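clollcombe-lettings README

Listing text and room data for rented houses and flats in Clollcombe. Put together by Rillex from our own adverts, tidied up, one row per property. Last full refresh 05/06/2019, odd fixes since.

Read this first if you are joining it to anything else. The old Pultarico export used a different property number and they do not match up. There is a lookup sheet (old_to_new.csv), use that.

What's in it

listings.csv - the advert as it went live, headline, full text, rent, deposit, furnished or not
rooms.csv - one row per room, size in metres, floor, window yes/no
extras.csv - parking, garden, pets, bills. Free text, messy
photos/ - not complete. Older lets have none

700 listings in total. 4 letting areas: Station, Old Town, Riverside, Top Road. Area is whatever the agent put at the time, so the Riverside boundary wanders a bit. Postcodes cut to the first half.

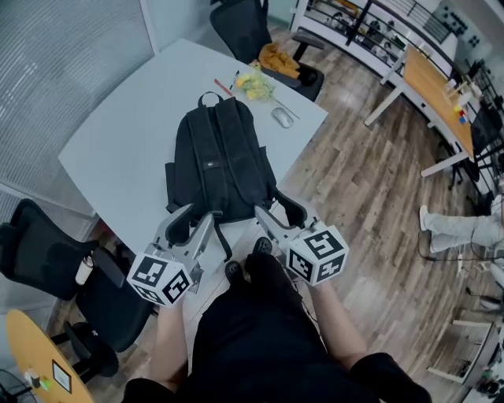 Black backpack on a white table, straps up.

Fields that trip people up

rent - per calendar month. Student houses were advertised per person per week, these have been converted. Original figure kept in rent_raw.
beds - what the advert claims. A box room counts as a bedroom if the advert said so. Check rooms.csv if it matters to you.
furnished - yes / no / part. "Part" can mean white goods only or a whole house minus the beds. No way to tell without reading the text.
avail_from - blank means available now, NOT unknown. Sorry, should have used a proper value.
epc - letter only. Missing for a lot of the older flats.

Cleaning done

Phone numbers, landlord names and tenant names taken out. Door numbers out. Duplicates merged where the same place was re-advertised within 2 weeks at the same rent, otherwise both rows stay. Spelling left alone on purpose - "seperate WC" is in the original adverts and people wanted the text as it was.

Room sizes in feet and inches changed to metres, rounded to one place. Bachmann did the floor plans for the newer lets and those sizes are good. Everything else was an agent with a tape.

Known problems

7 listings in Top Road have the deposit and rent swapped. Flagged in the notes column, not fixed yet.
Bay windows sometimes included in room size, sometimes not.
Holiday lets got in by mistake, mostly Riverside. Filter on min_term.
Anything above a shop may be marked commerical. Check type AND beds.

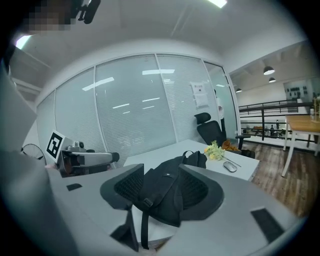 Sabina Štěpánek: can the holiday lets come out altogether in the next version? They drag the Riverside average right up and I only spotted it after I'd made all my charts. A separate file would do me fine.

Yes, will do. Planned for the October refresh, same columns, file will be called holiday.csv. Until then the filter above catches all the ones we know of.

Use

Fine for study and for local housing work. Not for contacting landlords, not for setting rents. Say where you got it and give the refresh date. Corrections go in the issues list with the listing number please, one per issue.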